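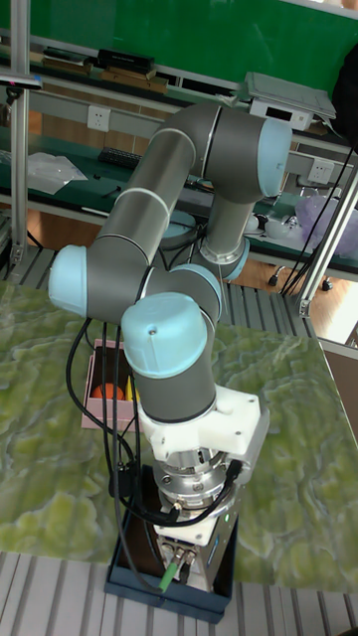 ## Latavach adds 432 box-transfer runs to its training set

Latavach has finished the May round of recording at its Trimholm site, adding 432 accepted runs to the set used to train its pick-and-place policy. A total of 473 runs were recorded. The remainder were rejected at review, mostly for dropped joint data or a late start on the log.

The task involves two open boxes, one pink and one dark blue, on a table with a green marbled top. A six-axis arm with a single gripper works over both. Each run is one attempt at moving one object between the boxes, started from a fixed home pose and closed by the operator with a pass or fail tag. Failed attempts are kept in the set with their tags -- the Hamada training code reads them as negative examples.

Box positions were changed between blocks of runs. The round used 21 layouts, with the blue box turned at an angle to the table edge in several of them. Earlier rounds kept both boxes square to the table, and the resulting policy did poorly when either one was rotated.

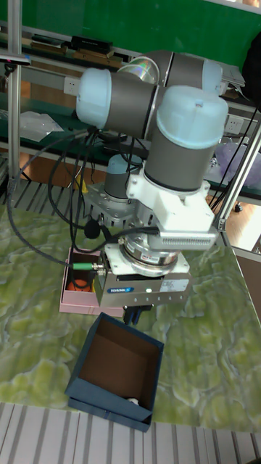
Joint positions, gripper state and video are written to one log per run and aligned by timestamp afterward. Alignment was the slowest step in the last round, and the team has moved it to a batch job that runs overnight. Any run with a gap in the joint stream is flagged and left out of the export.

Grerach, which shares the data under a joint agreement, will train its own model on the same export and report results on a held-out group of layouts. Both groups will use the same split, fixed before training starts.

The export is due Wednesday. A further round with 2 new object types is planned at Trimholm once the first training results are in -- the table, arm and log format will stay the same.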